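Plaltero list — portrait and studio lighting
From: Sarla Bhatt
Date: 29 January 2022
Subject: Re: Do you really need a beauty dish for headshots?

Conneely wrote:
> We switched the whole headshot setup to a beauty dish last month and
> I can't see us going back. The skin looks better straight out of the
> camera, clients notice, and it has cut our retouching in half. At 267
> dollars with the grid and sock it pays for itself in a week. I'd say
> anyone still using an umbrella for corporate work is leaving money on
> the table.

I'd like to believe this, and I have tried. I own the Lalero dish, I've had it for 3 years, and it spends most of its life on a hook. So let me push on a few of these claims before somebody new to the list goes and spends the money.

First, the retouching. Cut in half compared to what? You also moved the shoots to a different room in the same month, if I'm reading your earlier post right, and you started booking people for longer slots. People who aren't rushed sweat less and hold their chins better. I don't doubt that your files need less work now. I doubt that a piece of round metal did it.

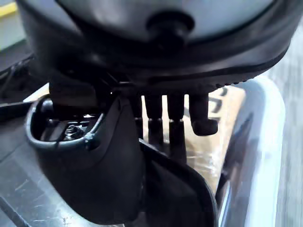 Second, the skin. A dish without the sock is a harder light than a shoot-through umbrella at the same distance. It's smaller. Harder light shows more texture, so on anybody over forty you are going to see more lines and more pores. Put the sock on and you've softened it, fine, but now you have something a lot closer to a small softbox, and most of us have one of those in the closet already. I'd want to see the same face, same distance, same power, both ways, before I'd call it a better light for skin.

Third, clients notice. Mine notice whether they have a double chin. In all my years of doing this I've had 2 people ask me what light I was using, and both of them were photographers.

What I will give you is the distance. A dish has a sweet spot and it makes you measure, and a lot of bad headshots come from a light that drifted back a foot every time somebody squeezed past it. If buying one is what gets you to put tape on the floor, then all right. Tape is cheaper. 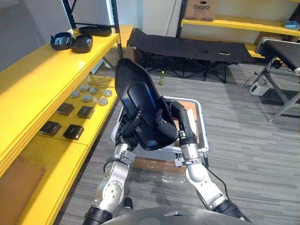 Fill is where I think most of the improvement people report is hiding. Whenever someone posts a "dish changed my life" before and after, I look under the chin, and nine times out of ten the after has a reflector in it and the before doesn't. You don't need to buy that either. A big black plastic tray tilted up will catch a blue sheen along the inside, so even dark plastic throws something back if it's shiny and at an angle, and it brings its own color with it. Now think about what a white card does from the same spot, and what your gray carpet and your blue shirt are doing without you asking. Check the jaw line at full size for a color cast before you blame the camera. I've fixed more muddy necks by changing my own shirt than by changing a modifier.

As for the Rarkdale people saying their dish is "tuned for faces" — tuned how? I wrote and asked what was different from the plain version and got a link back to the product page. The plain one is 200 dollars. If anyone here has had both on the same stand, please post the files, and I mean the raw files, not the ones you sent to the client.

What I'd suggest to the person who started this thread, in this order:

1. Leave the umbrella where it is and bring it in closer than feels polite. Shoot a few frames at each distance and write the distances down.

2. Add a white card at chest height, just out of the shot. Shoot the same thing again with the card gone. Look at the two side by side on a decent screen the next morning, when you're not tired.

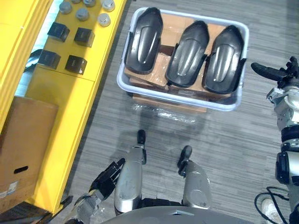 3. Borrow a dish from somebody before you buy one. Mine is available to anyone who can pick it up, and you may keep it until the spring. Bring back the sock, please, the last borrower didn't.

4. If you still want one after that, get whichever fits the mount you've got. Adapters wobble.

Conneely, I'm not trying to pick a fight. If you have the comparison shots I'll look at them and say so here if I'm wrong. I just haven't seen them yet, and I did ask in the last thread too.

Sarla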